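Subject: Re: Refreshment table, Losbridge building

Dear colleagues,

Further to the message from Cúc Vương, the arrangement of the refreshment table is set out for reference. Please keep to it when restocking.

> Could Catering confirm where the biscuits and chocolate bars
> are to go? Room 89 has asked twice and I have no plan on file.
> C. Vương

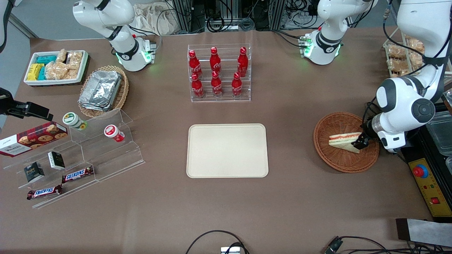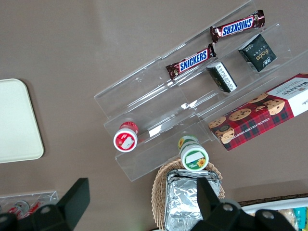 Hospitality and Catering Services, Losbridge

Biscuits and chocolate bars belong on the clear stepped stand, with Snickers on the uppermost tier. Coca-Cola is to be kept in the tiered bottle rack behind the beige serving tray. Sandwiches go in the round wicker basket and the foil containers in the oval one. Wrapped snacks and bagged pastries share the white tray.

Requests for additional stock should reach Harpreet Hawthorne on extension 861 before 10 a.m. Orders from Flakard will continue as at present until the end of July.

Trí Giáp
for Hospitality and Catering Services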